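The lifetime ring, one June later
January 8, 2021

I wore the Porholm ring for seven months before the gold came off the palm side. I'm writing this down mostly so I stop telling it at dinner.

For anyone who missed my June post, where I was a good deal sunnier: I bought a plain domed band, gold vermeil over silver, for $227. I had been looking at it for most of the spring. The site called it an heirloom. It used the word "forever" in three places, once on the page for the ring, once on the box, and once on a card tied to the box with a bit of linen string. I kept the card. It says my ring was "made slowly, by hand, to be worn forever." I wore it every day, which I assumed was allowed.

By December there was a gray-white crescent where the band rubs against the next finger and a bigger patch underneath, where it meets door handles and the steering wheel. I wrote to Porholm. A cheerful reply came back the next morning telling me that vermeil is "a living finish" and that the wear was "part of the ring's story." They offered me a discount on another one.

So I went and read the care page, which I should have done the first time. You're to take the ring off before washing your hands. Also before lotion, perfume, cooking, cleaning, exercise, swimming and sleep. I went through my day trying to find the part where I'd be wearing it, and I came up with the bus.

I don't think plating is a scam. I want to be fair about that, having been snippy in the comments on other people's posts. Gold is expensive and a thin coat of it over silver is a perfectly old and decent way to get a gold-looking ring for less money. My grandmother had a plated brooch she wore to church for decades and it looks fine, but then it sat on a wool coat and touched nothing. A ring is about the worst place on the body to put a thin layer of anything. People who sell rings know this. I'd bet it comes up in their first week on the job.

What bugs me is the writing. If the page had said "this will wear through on the underside in a year or so if you use your hands, and replating costs this much," I might have bought it anyway. I pay to have my boots resoled and I don't feel cheated. But I'd have known what I was buying, and I'd have compared it with a solid silver one, which Porholm also sells, for less, farther down the page in worse light.

Then there's "by hand." I asked them which parts were done by hand. I asked nicely. The answer was that "every piece passes through the hands of our artisans," and I've read that sentence enough times now to notice it would also be true of a parcel.

I took the ring to Young-sook Wang, who has a bench in the back of the watch repair place in Jarkcombe and who fixed my mother's clasp years ago. She looked at it under the loupe for maybe ten seconds. Cast, she said, then tumbled, then plated. She said the casting was good, no pits that she could see, and the inside had been cleaned up properly. She wasn't rude about it at all, and I was a bit let down by that. I'd come in hoping for outrage.

"Most rings are cast," she told me. "Mine are cast. I make the wax and somebody else pours it."

I asked what she'd call handmade, and she shrugged and said she doesn't use the word because customers then want to know how many hours it took, and if the number is small they want money off. She would replate it for me if I wanted. She'd charge me less than I expected, but she told me not to bother unless I was going to stop wearing it every day. I asked about having the gold taken off altogether and wearing it as a silver ring, and she said that was what she'd do.

I've thought about that conversation a lot. I had gone around for months believing in a person at a bench with a hammer, and I'd supplied that person myself. Look at the Porholm photos again. There's a hammer on a block in one, and a leather apron on a hook, and a pair of hands holding a finished ring. Nobody in any of them is making anything. I filled in the rest because I wanted to have bought it from someone.

And they aren't the worst. After the ring business I spent a couple of evenings reading the "our story" pages of other small jewelry labels, which I don't recommend as a hobby. They mostly go: I was unhappy in an office, I found a ring at a flea market (or on a beach, or in a drawer belonging to a dead aunt), I taught myself at the kitchen table, and now here we are. Some of those are certainly true. I know a couple of people it happened to. But you start to see the same page over and over with the aunt swapped out.

Clarnusow, which does those twisted hoops everybody has, says each pair is "one of a kind." They also say, on a different page, aimed at shops, that they can fill an order of 4000 pairs. I wrote to ask how both of those could be so. I was told that because metal is a natural material, no two pieces are exactly alike. Well, sure. No two paper clips, either.

Hoshino I had higher hopes for. They're small, the founder's name is on things, and the prices made sense to me. Their big claim is recycled silver, all of it, and I'd been repeating that to friends. So I asked where it was recycled from. They were straighter than the others and I'll give them that. The silver comes from a refiner, the refiner says it's recycled, and that's as far back as Hoshino can see. A lot of it, they said, is probably scrap from other jewelry workshops. I'd been picturing old spoons and film. Filings off a workshop floor have always been swept up and sold back, as far as I can tell, for the simple reason that it's silver. I can't see what's being rescued when the stuff was never going to be thrown out. I still like their earrings. I've stopped repeating the line.

A reader (hello, you know who you are) sent me a long email after my June post arguing that none of this matters, that people buy jewelry for a feeling and the story is part of what they pay for. She compared it to wine labels. I half agree with her, and I've bought wine because of a heron. But I think there's a difference between a heron and the word "forever," because one of those is a promise about what happens to my money. If you put that word on a card and tie it on with string, then I get to be annoyed in December.

She also asked what I do now instead, which is a reasonable question to put to somebody who complains this much. Not a lot. I've bought one thing since, a pair of plain silver studs from a secondhand case, and I asked the same five questions I'm now going to ask everybody. What metal is it all the way through. If it's coated, with what, and can it be redone, and by whom. What did you do to it yourselves. Who do I bring it to if it breaks. Can I wash my hands in it. The woman at the case didn't know the answer to the third and said so, and I bought them on the strength of that. 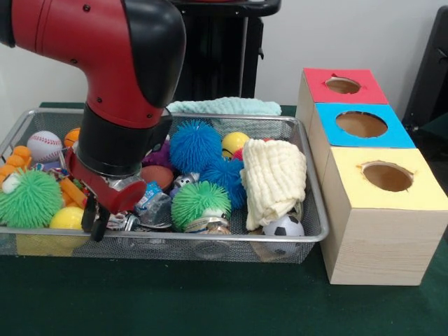
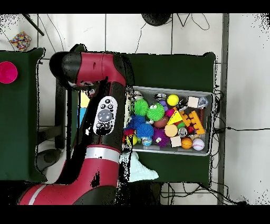 I did also look into what it would take to just have a ring made, start to finish, in solid gold, by somebody I could go and watch. For the weight I like, in the width I like, I was quoted $2000 and a wait until spring. It's a fair price, I think. Most of it is the gold. I'm not going to do it, because I'd be afraid to wear the thing, and then I'd have a ring in a drawer and a slightly different blog post.

So the Porholm ring went back to Jarkcombe last week to have its gold taken off. Young-sook Wang warned me that it might come up a touch uneven on the inside and asked if I minded. I don't. She's also going to take it up half a size, as my fingers have apparently had a long year too, and she asked whether I wanted the little maker's stamp kept or polished out.

I told her to leave it. I'll post about how it wears, and if anyone from Porholm is reading, my email is still in the sidebar and I would still like to know which parts were done by hand.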